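Setora Table Settings – read me first

Hello, and thank you for taking an interest in Setora. It is a collection of recordings about laying and clearing a dining table, and this note is meant to tell you what is in the folders before you spend an afternoon unpacking them. It is dated March 1, 2023, and replaces the shorter one we put out in July.

What it covers

The release holds 2,968 recordings, of which 2,556 have been checked from start to finish. The rest are perfectly usable, but do look them over before you lean on them. We chose the dining table because it is such an ordinary piece of furniture, and yet no two households lay it alike – ask any family where the side plate goes!

The room

Checked cloths, a little potted flower and chairs that don't match.

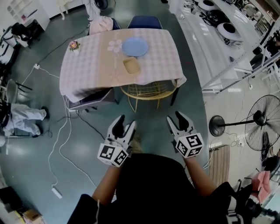
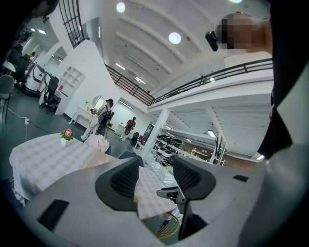 Each recording carries a short written note of the task, such as "put the plate by the flower" or "clear the tray to the side". The notes are in plain English and we kept the wording people used, so you will meet "tablecloth", "cloth" and now and then "cover" for the same thing. Garments and cushions left on chairs are listed under soft items, which took us a good while to agree on.

Folders

callau – laying the table
meijer – clearing it again
notes – the written notes, one per recording

Each of the first two folders has a small starter set of up to 40 recordings, which is a kinder place to begin than the whole lot.

Known gaps

There is very little cutlery so far, and no glassware at all. Chair names are also a bit uneven in the older notes, where "dining chair" may mean almost anything with a seat.

Questions and corrections are very welcome – please send them to Boonsong Klinhom at Skonetel, with the recording number if you have it.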